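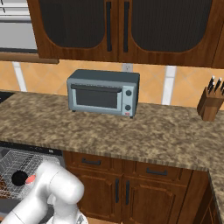 Makbridge Neighbors Help Board
Home repair > Kitchen

Can I get old oil stains out of a granite counter, and do I need to reseal it after?

Asked 2/20/20
Viewed 1,492 times
3 answers

We bought a house in Makbridge last July and the kitchen came with granite counters. The previous owners left no paperwork for them, so I don't know the name of the stone, who put it in, or when it was last sealed, if ever.

There are two dark spots near the stove where I think a bottle of cooking oil used to sit. One is a ring and the other is more of a blotch. They don't feel like anything when you run a finger over them. I have tried dish soap and warm water, then a spray cleaner made for stone, then dish soap again and left it on for an hour. The spots look the same.

My mother-in-law says to use vinegar. The guy at the hardware store in Irkville told me to sand it, which sounds wrong. I also got a quote from a stone company for $300 to clean and seal the whole kitchen, and they said they could not promise the spots would come out.

So my questions are:

Is there a way to pull old oil out of granite at home?
If I do get it out, do I have to seal the counter, and how do I tell?
Is $300 a fair price or should I just do it myself?

The counter is polished, not the matte kind. There is one seam, at the corner, and it looks fine.

Answer 1
Accepted by asker
Score: 13

Don't use vinegar and don't sand it. Vinegar won't do much to most granite but it can wear down the sealer, and some stones sold as granite have other minerals in them that acid will dull. Sanding will take the polish off and then you have a spot you can feel as well as see.

What you want is a poultice. It is a paste that sits on the stain and draws the oil up as it dries. You can buy one ready made, or mix it yourself from baking soda and water for a light stain, or baking soda and acetone for an old one. For oil that has been there for years I would go straight to acetone. Open the windows, wear gloves, keep the stove off, and make sure there is no pilot light going anywhere near. Keep it away from the seam, as acetone can soften the filler.

Steps:

Clean the area with dish soap and water, rinse, and let it dry overnight.
Mix the paste to the thickness of peanut butter.
Spread it over the stain 1/4 inch thick and go a little past the edges.
Cover it with plastic wrap and tape down the sides. Use painter's tape.
Leave it for 24 hours, then take the plastic off and leave the paste alone until it is fully dry. That can be another day.
Scrape it up with a plastic scraper, rinse, dry, and look at it the next morning.

Don't judge it right after you rinse. Wet stone is darker and you will think it failed.

Old oil often takes more than one round. I did the same patch four times in my own kitchen before it was gone, and after the first round I could barely see a change. Test the paste somewhere out of sight first, like the strip behind a small appliance.

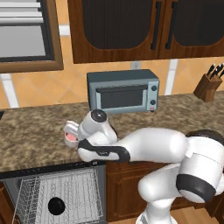

If the test patch looks fine after a day, go ahead with the real one. If it looks lighter than the stone next to it, stop and wait a week. Sometimes that is only surface oil and old polish coming off, and it evens out once you have cleaned the rest of the counter.

On sealing: put a spoonful of water on the counter and leave it for 15 minutes, then wipe it. If the stone under it went dark, it is taking in water and needs sealer. If not, leave it alone. Do this in a few places, as the part by the sink usually wears out first. The poultice will strip whatever sealer was under it, so that spot will need doing in any case. Wait until all the rounds are finished and give it a couple of dry days, or you will seal the stain in.

Comment from asker:
Two rounds with acetone so far. The blotch is gone and the ring is lighter. The water test went dark by the sink and stayed the same everywhere else, so I will seal the sink side and the stove side. Thank you.

Comment:
Adding that talc works in place of baking soda if that is what you have. Flour works too but it smells.

Answer 2
Score: 2

We paid for it. We used Hakik Stone Care in Irkville and they were here for most of a morning. They did the counters and the windowsill in the bathroom. Price was close to what you were quoted. The stain we had was from a candle and it came out, mostly. I would do it again but I don't like doing this kind of job.

Ask what sealer they use and how many years they expect from it. Ours left a haze in one place and they came back to buff it out with no extra charge – get that in writing if you can. There is also Matić Tile and Granite on the Makbridge side but they were booked out when I called, so I can't say if they are any good.

Answer 3
Score: 0

Just put a cutting board over it. We have had one over a burn mark since we moved in. Also granite is all different so what works on one might not work on yours. Mine never needed sealing but it is black.

Comment:
A burn mark on granite? Are you sure it isn't laminate?

Comment from answer 3:
Could be. It came with the house.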